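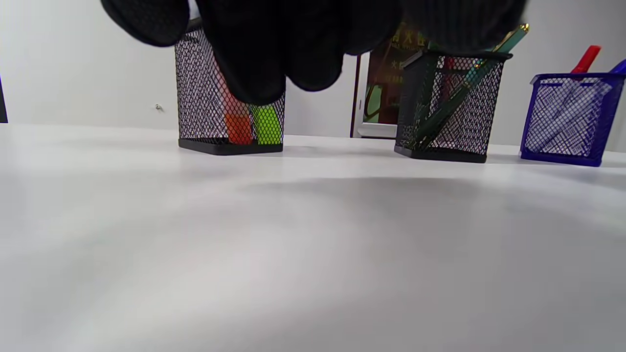 **Kirkbridge Shared Office: Desk and Supplies Group**
Minutes, Jan 28, 2021

Meeting opened in the front room once the coffee was ready. Minutes from last time accepted with one fix: the stapler order went to Kaden, and the paper order went to Sunuteo. We had them swapped.

**1. Pens and pen holders**

Great progress on this one! The desks by the white wall are the first to get the new setup, and everybody who has worked there likes it. The black wire-mesh holders are a big step up from the old coffee mugs. You can see through the sides well enough to spot a highlighter without dumping everything out, and the square shape means they sit flat against each other or against the wall.

Agreed:

- Two holders per shared desk. One for markers and highlighters, one for pens.
- Mixed holders are fine for now. We'll sort as we go and won't make a project out of it.
- Dried-out markers go in the bin by the printer. Please don't put them back "for later."
- Nicer pens are welcome in the holders, but if you'd be sad to lose it, keep it in your own drawer.

There was a long and cheerful side discussion about whether pens should stand tip up or tip down. Markers will go tip down so the color is ready when you need it. Pens can go however they land.

We still need 4 more holders to finish the back row. The Kaden catalog has the same square mesh style, and we would love to keep them matching. To be ordered this week.

**2. The big pen sort**

We emptied every drawer, mug and shoebox in the supply closet and tested what we found on scrap paper. Final tally: 300 pens, markers and highlighters, of which 116 were dead. That leaves us very well stocked, and there is no reason to buy blue ballpoints this year.

The surprise hit was a bundle of felt-tips from the old Vukčević order, still sealed and all writing beautifully. They go to the drawing table first, with leftovers to the front desk.

Red pens are the one thing we're short on. If you have a stash at home that came from here, bring it back and no questions will be asked.

**3. Desktops**

The white tabletops look wonderful when they're clean and terrible when they aren't. Ink rings and marker dots came up again. A damp cloth gets most of it if you catch it the same day. For older spots, rubbing alcohol on a paper towel worked on the test corner, and we'll try it on the rest before the next meeting.

Scrap paper pads will go out on each desk so there's something to test a pen on besides the desk.

**4. Supply closet**

Shelves are labeled down to the second row. The lower ones are waiting on label tape, which Sunuteo has on back order. In the meantime, masking tape and a good thick marker (we have plenty!) will do the job.

The closet now has 9 free bins. Ideas for using them: envelopes, cables, spare batteries, birthday candles. Candles got the loudest support. Write your ideas on the sheet taped inside the door.

**5. Other business**

- The tape dispenser from the mail table is still missing.
- Scissors need a home. Handles up in a holder was suggested, and the mail table will try it first.
- A huge thank-you to everybody who stayed for the sort. It was a lot more fun than it sounded on the sign-up sheet.

**To do before next meeting**

- Order holders from Kaden
- Finish tabletop cleaning
- Cut scrap paper pads
- Check on label tape

Meeting closed. Next one will be at the drawing table, snacks included.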